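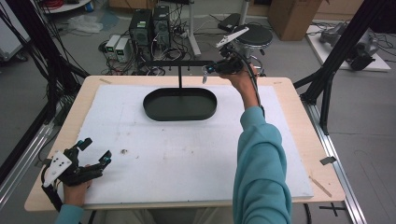
Silver tarnish: sealed bags vs. open storage
Storage and Display > Metals

tinplate_ed
2022-12-26
I have 23 sterling chains that went into zip bags with Weven anti-tarnish strips in March. The ones I checked yesterday are yellow near the clasp and clean everywhere else. Same bags, same drawer. Is the strip spent, or is something wrong at the clasp?

lowflux
Clasp springs are often a different alloy, and the solder next to them almost always is. Yellow is the first stage of sulfide film. Did you rinse them before bagging? Skin residue collects there.

tinplate_ed
Wiped with a Greta cloth, no rinse.

marl_314
That's your answer. A treated cloth leaves compound in the joints. Rinse in warm water with a drop of dish soap, rinse again, dry fully, then bag. I also wouldn't bag anything worn weekly. Mine hang in the open and get polished when they need it.

lowflux
Disagree on the open air part. Room air in a house with a gas stove or wool rugs will tarnish silver faster than a bag will. Humidity speeds it up.

marl_314
Depends on the house. I left a piece of bare sterling sheet on a shelf for 13 weeks and it was still bright. Chains in use get rubbed clean anyway. 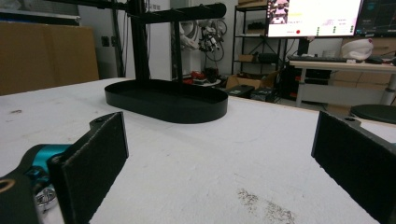 Stand with the oval tray base, on the white table.

lowflux
Sheet is a poor stand-in for chain. Chain has far more surface for its weight and you can't polish inside the links – that's where the film starts.

marl_314
Fair. I'd still take a light film over moisture trapped in a bag.

quillback
Check the drawer too. I had the Skandley cabinet with the felt lining and everything in it went brown, bagged or not. Thin zip bags let sulfur compounds through slowly. Lead acetate paper will tell you if the felt is giving off sulfide. Yatsenko sells it in rolls. Keep it away from food and wash your hands after.

tinplate_ed
Drawer is lined with green felt, glued down. I didn't think of that.

quillback
Could be the glue as well. Put 2 test strips in, one on the felt and one in a closed glass jar as a control.

lowflux
Agree with the test. Replace the Weven strips at the same time or you won't know which change fixed it.

marl_314
Or change one thing at a time.

tinplate_ed
Strips ordered. Washing the chains tonight, the drawer stays empty until the paper has been in there a while.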